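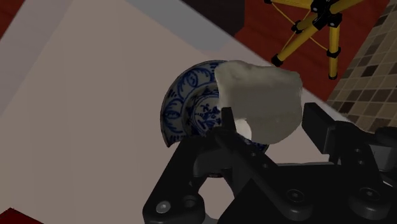 Hello again, hungry people! I've spent most of July eating other people's dinners and calling it work, so let me tell you about the best of them.

Some of you will remember the supper swap we started in Arkamton last year. You cook one big pot of something, you bring it along in tubs, and you go home with everybody else's cooking for the week. We had 63 people at the last one (in a hall that's really meant for fewer) and I came away with enough food to see me through to the weekend and beyond.

The star, for me, was Ladan Hassanpour's aubergine and walnut stew. I went back to her twice to ask what was in it and she finally gave in. It's pomegranate molasses, a good pinch of cinnamon and far more onion than you think is sensible, fried until it goes properly brown. Use about 600 grams of onions for four people. I cried the whole way through chopping them and it was worth every tear!

Marta Kushnir brought cherry dumplings, which didn't survive long enough to be swapped with anyone. Sorry, Marta. If you could make 100 next time we'd all be very grateful, and I promise to keep my hands in my pockets until the tubs are out.

I also tried something new myself, a cold cucumber and yoghurt soup with raisins and dried mint. It split opinion a bit. Hooman Nouri had three bowls and my own sister wouldn't go near it (she has a thing about raisins in savoury food, and we've stopped discussing it). I think next time I'd leave out half the raisins and add more dill.

The next swap is over in Flodunwood, in the room above Paulauskas the baker's, and bread is included this time, so please don't all turn up with loaves. Fereshteh Shahbazi is keeping the list of dishes, and she already has four lentil curries on it. Four! Puddings would be very welcome, and so would anything without chilli for the little ones.

Names to Fereshteh by 15/08/2019, please, with a note of any nuts, and put a label on your tubs if you'd like to see them again. I still have two blue lids here that don't fit anything I own.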